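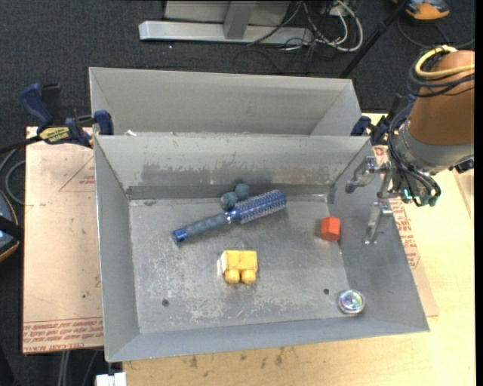

Feb 6, 2025

Notes on the Statden dispensing hearing

I read the full determination last night. It runs long, so these are the parts that matter to anyone working behind a counter.

The registrant was a locum pharmacist at Alexiou, the chemist on the Ustavport road. In December an audit of the controlled drugs register found a running balance that did not match the cupboard. The shortfall was 500 ml of oral morphine solution across 4 entries. Each entry had been initialled by one person where the shop's own procedure asked for two.

No theft was alleged. The charge was poor record keeping, plus a second charge of altering an entry after the audit had been announced. The second one did the damage. A correction in the register must be a dated note in the margin or at the foot of the page, with the original left readable. The registrant had written over the figure.

The panel gave a short suspension, with a review before return. Oratile Mabaso, who presented the case, had asked for longer.

Two points I would take from it. First, overage in a bottle is normal and should be recorded at each balance check, even when it is small. A stock of 2,000 ml built up from several bottles can drift a fair way before the next full count. Second, if the register is kept on software (Alexiou used Clemum), check what the edit log stores. The paper copy and the log disagreed on the time of one change, and half a day of the hearing went on that alone.

The appeal window is still open. I'll add a note under this post if anything is lodged.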